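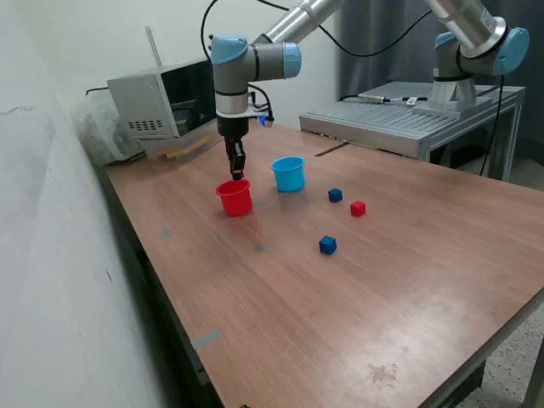
fellrunner_70 replied:
I disagree with the previous post. The zip/link arrangement at Uluvton is a listing error, and the owner ought to correct it before taking any more bookings. We asked for twin beds in the rear bedroom and found a fixed double frame with one mattress.

marl_and_chalk replied:
Which cottage? There are two on the same track, both let through Sevo, and the listings share several paragraphs. The lower one has the zip/link. The upper one has a standard double in that room.

fellrunner_70 replied:
Upper. Property reference 502. The listing text says zip/link under "Sleeping" and double under "Facilities". The confirmation email repeats the first.

marl_and_chalk replied:
Then it is a Sevo fault. Their system copies the sleeping section across when an owner lists a second property. I let a barn through them until June and had to have the same field corrected by telephone. Owners can't edit it themselves.

quaysidelet replied:
Owners can edit it. Log in, Property, Layout, then untick "inherit from parent". It was added in the last update. Agree it should be off by default.
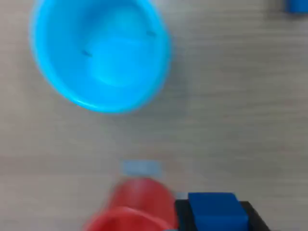
The other thing to check in that menu is maximum occupancy. It is inherited as well, so a cottage that sleeps four can show as sleeping 6 if the first one does. The price bands follow the occupancy figure, and so does the cleaning charge.

marl_and_chalk replied:
I stand corrected on the tick box. It wasn't there when I left. I have moved to Fivora, where each property is a separate record – more typing, fewer surprises.

fellrunner_70 replied:
None of this helps the guest. Sevo offered me £70 against a future stay. I paid for a week with two separate beds and one of us slept on the sofa.

quaysidelet replied:
£70 is their standard goodwill figure and you don't have to accept it. If the confirmation states zip/link, ask for a part refund under the booking conditions. Quote the property reference and attach both pages of the listing.

tidetable replied:
Slight dissent. We stayed in the upper cottage and the zip/link was there, set up as twins. It may have been swapped for a fixed bed afterwards, in which case the listing was right when written and the owner is the one to chase.

fellrunner_70 replied:
Possible. The frame did look newer than the rest of the furniture. When was your stay?

tidetable replied:
Two years ago. The bedding was labelled Intarasuk, if that helps identify the set. I'd still write to the owner and to Sevo in the same email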